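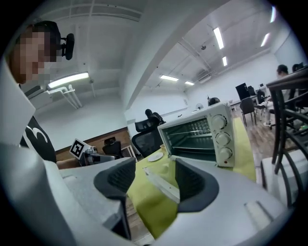 Siamak Babaei wrote in to ask if the kitchen at the Kamotberg flat has a proper oven, and whether he can bring his own pans. Short answer no, and yes please do. Rest of the questions we keep getting are answered underneath. Read before emailing, it'll save us both time.

Kamotberg short lets – questions and answers

Is there an oven?
Toaster oven, no full size one. Fits a small pizza or a few rolls. Not a turkey. If you need a real oven ask for the Salinas flat instead, same street, bit more per night.

What else is in the kitchen?
Two burner hob, fridge with a freezer box, kettle, coffee press. Plates and forks for four. Sharp knife is in the top drawer, put it back there please. No dishwasher. No microwave either, people keep asking.

Can I run everything at once?
No. Old wiring. Oven plus kettle plus heater will trip the breaker. Breaker box is in the hall behind the coats, flip the one that's down. If it goes again unplug something.

What time is check-in?
From 3 in the afternoon. Earlier if nobody stayed the night before, but we won't know until that morning. Bags can go in the downstairs closet any time after breakfast.

And check-out?
Before 11. Cleaner comes straight after and she has other flats to do. Late check-out only if you asked when you booked.

How do I get the keys?
Lockbox by the side door, code comes by text the day you arrive. Not by email. If you have a foreign number and nothing shows up, call Elaheh Rashti, her number is on your booking sheet.

How many people can stay?
Four. Two in the bedroom, two on the sofa bed. Babies don't count. Sofa bed is fine for kids and short adults, tall people have complained.

Is there parking?
Street only. Free after 6 in the evening, permit before that. We have 2 permits to lend, first come first served. Lose one and it's $18.

Pets?
One dog, tell us first. No cats, sorry – Shahram Sadeghi lives upstairs and is badly allergic, and the hall is shared.

Heating?
On a timer, mornings and evenings. Button on the hall thermostat gives you an extra hour. It doesnt remember, so press again if you're still cold.

Is the Wi-Fi any good?
Good in the living room, weak in the bedroom. Password is on the fridge. Capital D in Damness, everyone gets that wrong.

Where does the trash go?
Blue bin paper, black bin the rest, both out back. Glass goes to the containers at the end of Trallska road. Not after 10 at night, the noise carries.

Can I stay a whole month?
Yes, October to May. $2,145 a month with water and power in. Summer is nightly only.

What if I cancel?
Full refund up to 18 days before. After that half. No-shows get nothing back.

Something broke, what now?
Just tell us. Cups and plates we don't charge for. Anything bigger, send a photo and Barış Bilgin will come by, usualy the same day.

Do you take cash?
No. Card or transfer, paid before you arrive.

Question not here?
Text Ladan Fallahi, number is on the booking sheet. Mornings are best.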